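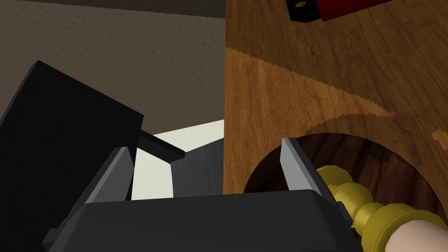 How long does it take a person to learn to show a robot a task? Most people can do a decent job by the end of their first afternoon, and a good job by the end of their second.

(Give them a moment with that. Somebody usually laughs.)

Hello, everybody, and thank you for having me. I'm Marjatta Halonen, I run the teaching bench at Felholm, and I'd like to talk about the part of the work I love best, the showing.

We do it two ways. One is by hand, where you take hold of the arm and walk it through the job the way you'd guide a child's hand with a pencil. The other is by remote control, and there you sit back with a controller and watch the robot's own view on a screen. It's a close view, with the two fingers right in the middle of it, and in a workshop setting you may have a saw blade or a gold-colored handle crowding in as well. We start people in simulation for this. Dropping things costs nothing there, and oh, we drop things!

(Slow down for this next bit.)

Tiburcio Varela recorded 30 runs on his first day and we kept 17. He was a bit hurt, bless him. The trouble was pausing. He'd stop near the object to think, and a robot that learns from you will happily learn your thinking too, so it hovered there like a nervous waiter. Now I tell people to do their thinking before they press record.

We're up to 2,474 runs in the Skomement set, and I've watched far more of them than is good for me. Leave in a few small mistakes if the person recovered well. Those runs teach the arm how to get back on track, and the very tidy ones can't.

(If there's time, tell the story of Aaliyah and the left-handed controller. If not, go straight to questions, 15 minutes, and remember to repeat each one into the microphone.)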